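Folding, sorting and a sky on the wall: a chat with Mbali Msimang

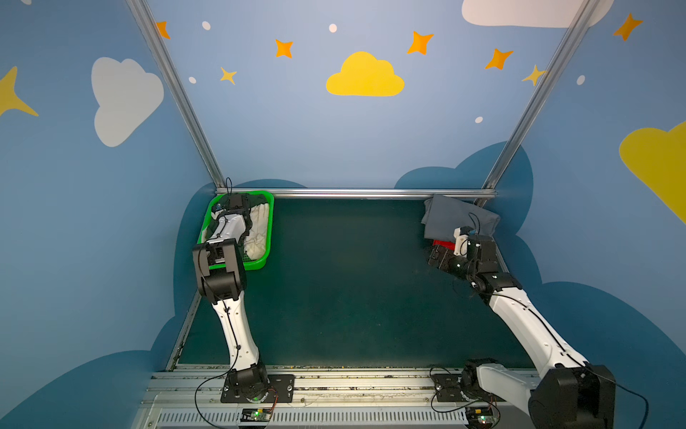 The green basket in its corner, with the grey cloth by the back wall.

Mbali Msimang has been sorting cloths in Nosoncombe for 20 years, and she still talks about it with such pleasure that my tea had gone cold before I'd asked my second question.

"Everything crumpled goes in the basket first," she told me. "I don't fold as I go – I used to, and I'd lose my place and have to begin all over again."

We got on to the blue walls, with their clouds and stars, which she is very fond of. "Craig wanted plain cream, bless him. I said no, give me some sky! I began with a white cloud and then thought, well, why shouldn't there be yellow ones too?"

And her advice for anyone with a heap at home? "Do about 7 and put the kettle on. The rest will wait for you, it always does."

Words: Craig Ogilvie

Contact us | © Himley 2018 | Back to top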